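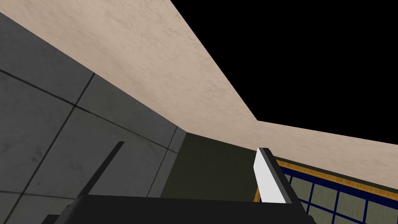 Clivine room-reset set – README

Simulated robot runs for the room-reset job at Prikolico. Two arms, one gripper each, rendered rooms. Put together by the Wereck team so the people who clean and check rooms can see what is being proposed before any machine turns up on their floor. Also used for training, but that's the second reason.

Short version if you're in a rush: read "What changes for staff" and "Known problems". Skip the rest.

What's in it

3,865 short clips, all rendered, no real rooms and no real people.
1,783 of them have been checked by hand. The rest have only been through the script, treat them as unchecked.
Wrist views and body view for each run. File names match up across views, mostly.
One notes file per run. Plain text. Some are one line, sorry. 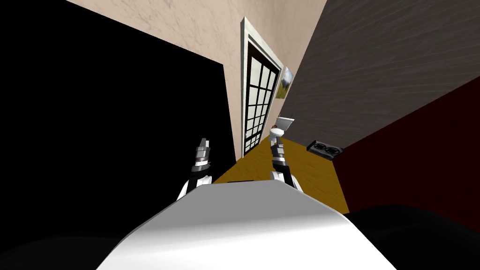
Prikolico, October 2026

Second release. The first one went out in January and was missing the wrist views for a whole batch. Don't mix the two, the run numbers were reused.

Rooms in this batch have the bathroom fixtures in with the main room, so you get a toilet, a paned door, wood floor all in one go. The model trained on the January set did badly on this. It had learned that a toilet means tile and a tile floor means stay out. Wood floor threw it. Housekeeping spotted that from the clips before we did, and their note is in the notes folder under "floors".

What changes for staff

The plan on the table is picking up and putting back – small items, trays, things left on the floor. Not beds, not bathrooms. Final check of every room stays with a person and that person can send the robot out, no form to fill in.

Things people asked at the walkthroughs, with what we could answer:

Hours. No cut in hours during the trial. After the trial is not our decision and this file can't promise anything.
Pace. Room targets stay where they are. If the robot is slow the room is slow, it does not come off anyone's break.
Being recorded. The trial unit keeps video for 5 days and then it's wiped. Supervisors don't get access. We pushed for that and got it in writing.
Who fixes it. Not you. Call the desk, carry on with the next room.

The part that worries people most is the waiting around. A cleaner who used to work a room in her own order now has to work around a machine that has its own order. We don't have a good answer. The Begum scheduler tries to send the robot in first so the room is clear, it works in sim, hasn't been tried on a busy morning.

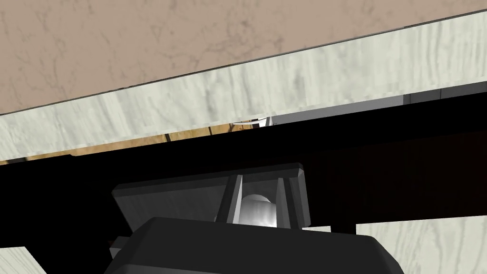
Reaching under and behind furniture is where a person is still way better. Staff do it by feel. The arm has to get its wrist camera in there, and once it's in the light is bad and the view is mostly its own gripper. Clips like that are tagged "low". There are 78 of them in the checked part and we kept them all, including the ones where nothing useful gets done. If you only train on the clean ones you get a robot that looks great in a demo and leaves a sock under the bench.

One thing we'd like to keep from the current way of working: the lost property log. Cleaners write down what they found and where. The robot's log says "object" and a number. Whoever builds on this, please fix that before it goes near a guest's stuff.
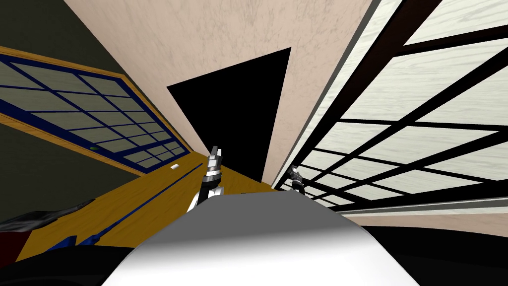 Known problems

Walls and ceilings sometimes end in plain black. That's the edge of the modeled room, not a doorway. Mask it or the planner will try to drive thru it.
Camera tilt is strong in a lot of runs. Left as is, do not rotate before training, the poses won't match.
Cloth is poor. Comes out stiff, folds don't move right. Don't use this set for towels or linen.
Marble texture shows up on ceilings as well as walls. Don't use texture to tell which is wich.
Depth is off close to the gripper.

How to use

Unpack, run the check script, read the log it writes. Split by room, never by clip – the same room shows up in many clips and your scores will look better than they are.

License and contact

Free for research and for worker groups. Commercial use, ask Wereck first. Corrections go in the issues list, and comments from room staff get read ahead of everything else. Paper forms are at the Prikolico front desk, we type them in on our end.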